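The Last Episode of Jukmont

Jun 29, 2025 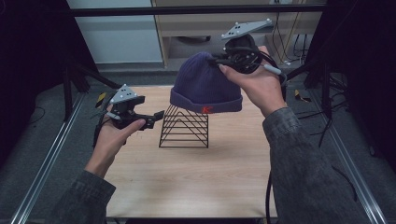 Episode 60 of Jukmont never aired. Everybody who cares knows that and there are maybe 100 of us left who care. Fifty-nine episodes of kids riding a train through the sky, the conductor with no face, the girl Imitz who could talk to the engine, and then one week the network put on golf. Keir Semple was eleven. He wrote a letter. He got back a sticker. Now he was thirty-eight and standing in his kitchen in a knit beanie, dark navy nearly purple, thick folded cuff, small red-orange K on the front of it, and his sister on the phone was asking why he wore a hat indoors. Thinking hat, he said. She said the K was off to one side. He said it was supposed to be.

"So what's in the package," she said.

"A tape."

"What tape."

He didn't say. Couldn't, really. It was sitting by the toaster. Plain black tape, paper label, a number in blue pen. 60.

It came from a man called Mowat who used to post on the old board, the one with the green background. Mowat knew everything. Mowat knew the voice of the conductor was also the voice of the dog. Then one March he stopped posting and the board went down and that was that. No note in the package. Return address was a storage place in Storberg, unit 213.

"I have to go," Keir said.

"You always have to go."

He still had a VCR. Of course he did. Back of the closet, under the winter coats, cord wrapped around it twice. Took him ten minutes to find the right cable and another ten to find the right hole in the TV. Hands not great. He kept thinking he should call somebody. There was a guy in Ohio. There was a woman who'd written 355 pages of what she thought the ending was, and it was good, too, better than the show in places. She'd had Imitz get off the train at the last stop and find her own house there with the lights on. Keir had read it three times. Cried at it once, on a bus.

If he played the tape that ending was gone. Or not gone. But it would be the wrong one.

He sat on the floor. Pushed the tape in. The machine thought about it for a while.

Snow. Then a color bar. Then the song – the song! – a little slow, the trumpet going sour on the high part. He knew every word and sang none of them. The train came over the clouds. Same shot they always used. Cheap, when you looked at it now. The same four clouds going by and by.

Then the title card, which he had never seen in his life.

THE LAST STOP.

He hit pause. The picture shook. He got up, drank a glass of water, came back, sat down in the exact same spot on the rug. Hit play.

There was no animation. There was a drawing of the train, pencil, and it stayed there. Then a drawing of Imitz at the window. Then one of the conductor, and the voice came in, and it was the real voice, the dog voice, reading from a page. You could hear the page.

"This is as far as I go, miss."

"Who drives it after?" Her voice. Somebody coughed.

"Well. You do."

Another drawing. Imitz with the conductor's cap in her hands, looking at it. They held on that one a long time. Then pencil lines, hardly a drawing at all, the door, the platform, and no house. No lights. Just her getting back on.

And it stopped. Eleven minutes. After that was golf. Somebody had taped over the rest or taped it on top of golf, he couldn't tell wich.

He watched the golf for a while.

Then he rewound it and watched again and this time he sang. Badly. The downstairs neighbor knocked and he turned it down and kept singing.

Around midnight he opened the laptop. The new board, which was mostly people selling each other plastic trains. He typed, I have 60. Deleted it. Typed, Does anyone know what happend to Mowat. Looked at that one a long time, and posted it.

One reply by the time he'd brushed his teeth. The woman with the pages.

He was my dad, she'd written. Did you get it ok? I had your address off his list. I haven't watched it. I couldn't decide.

Keir put the hat back on. He started typing, slow for once.

Do you want me to tell you, he wrote, or do you want to come over.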